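Tirkolley Set-Up Guide
Section 4: Assembling the frame and legs

Read this section through to the end before you start. The frame is put together upside down, with the legs pointing up, and turned over only when all four corners are tight. No tools are needed. Do not use a mallet or power driver on any of the white parts.

Before you begin

Set aside an area at least twice the size of the frame. A low table or a clear stretch of floor will do. Cover it with a cloth or plastic sheet to protect the finish. The tubes mark easily when dragged over tile or concrete, and the marks do not wash out.

Take the tubes out of their sleeves and lay them with the rounded ends all facing the same way. Check them against the parts list on page 2. If a tube is cracked or a corner joint is chipped, stop and contact Lopes Customer Service before going further. 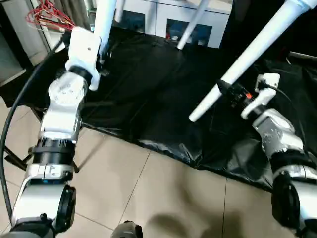

4.1 Sorting the tubes

1. Separate the legs from the rails. The legs are the thicker tubes. The rails are thinner and fit along the base.

2. Wipe the ends of each tube with a dry cloth. Do not use oil, wax or silicone spray.

3. Look inside each corner joint for packing foam and remove any you find.

Note: Frames shipped from the Pallgate warehouse have the rails already fitted to the base. If yours came this way, check that each rail is fully seated and go to 4.3.

4.2 Fitting the rails

1. Lay the base flat with the open sockets facing up.

2. Push a rail into the first corner joint until it stops. Turn it slightly as you push.

3. Fit the other end of the rail to the next corner. Work in one direction until you are back where you started.

4. Measure both diagonals of the base. They should match to within 10 mm. If they do not, loosen the corners, square the base by hand and measure again.

Light scuffs on the tubes are normal and have no effect on strength.

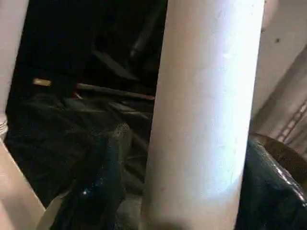

A deep scratch that catches a fingernail is another matter, and a tube with one should be replaced. Spare tubes are sold singly. Order part 279 for a leg and part 82 for a rail.

4.3 Fitting the legs

1. Hold the base steady with one hand, close to the corner you are working on.

2. Set the foot of the leg into the corner joint and press down firmly.

3. Turn the leg clockwise until it is hand tight.

4. Repeat for the opposite corner, then do the remaining two. Going corner to opposite corner keeps the base from twisting.

If a leg will not start straight, take it out and try again. Forcing it will damage the socket. You may find it easier to lay the frame on its side for the last leg, with the cloth bunched under the rail for support. 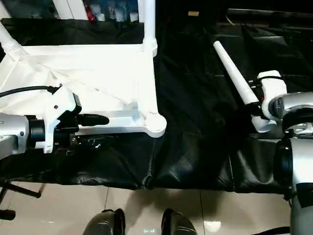
Frame on its side on the covered table.

CAUTION: Keep fingers clear of the hinge joint when moving the frame. The sides can fold without warning until the legs are locked.

CAUTION: Do not lift the frame by a single leg.

4.4 Checking the corners

1. Stand the base flat again with the legs up.

2. Grip each leg near the joint and try to rock it. There should be no play.

3. Tighten any loose leg by a quarter turn and check it again.

4. Look along the legs from one end. A leg that leans has not been seated all the way.

5. With a second person, turn the frame over and set it on its feet on a level floor.

Retighten the legs after the first day of use and once a month from then on. Frames kept in a garage or shed may need it more often in cold weather.

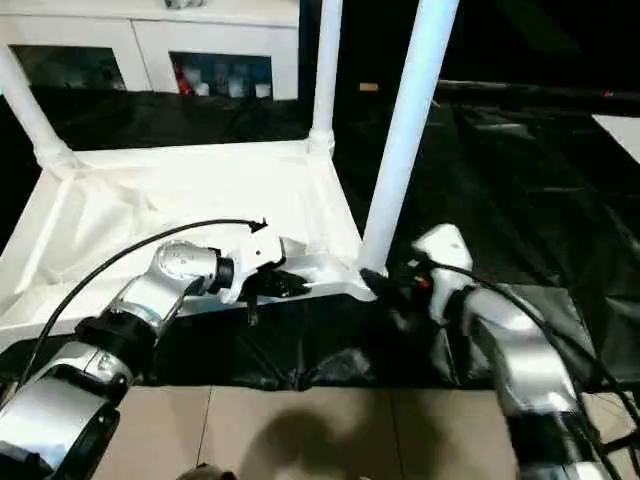
Can the legs be left on when the frame is stored?
The legs may stay in place if the frame is stored upside down with nothing stacked on it. For longer storage, remove them and keep the tubes flat, out of direct sun.

4.5 Load limits

The maximum load is 300 lb, spread evenly over the top. Do not stand on the frame or use it without all four legs fitted.

Next: Section 5, Attaching the Baltumside top panel.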